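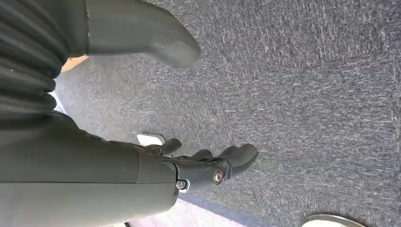 Open right hand of a robot over the office carpet.

About Plodham

Plodham is a small company with one question: can a machine already do the chores of a home or a small workshop? We test, we write down the results, and we give them to people who must decide whether to buy, to wait, or to keep doing the work by hand.

We started in Uklow, in two rooms above a bicycle shop. Today we are 11 people. Some of us studied engineering, others worked before in hotels, laundries and assembly halls. We find this mixture very useful. A person who has folded towels for ten years sees at once when a towel is folded badly.

What we test

Our list of chores is called the Grotell list. It has 184 tasks at the moment, and we revise it every October. Picking up a sock from a carpet is on it. So are wiping a table, loading a dishwasher, sorting screws by size and putting a lid back on a jar. Each task is described in plain words, with the time that a person normally needs.

A machine must do the task in a room which it has not seen before, and no one from our team may help it. If the sock is picked up but dropped on the way to the basket, we count the attempt as failed. Some manufacturers consider this too strict. We discuss it with them gladly, but we have not changed the rule.

Where things stand

In our last full round, the best machine passed 23 of the tasks. Most of these were simple jobs of carrying and placing. Soft things, thin things and things lying flat on the floor remain difficult, and the machines are slow. In the workshop the results are better when parts always arrive in the same position, which in a home almost never happens.

So our answer for the household is: not yet, with a few exceptions. We publish the exceptions too.

How we are paid

Our income comes from readers and from workshops that order their own tests. Moser, our newsletter, goes to 2,000 subscribers. We accept no money from manufacturers for a result, and machines on loan go back after the round.

Visitors are welcome in Uklow by appointment. Please write to us some days before, so that we can tell you which chores are planned.

Page last updated Aug 12, 2025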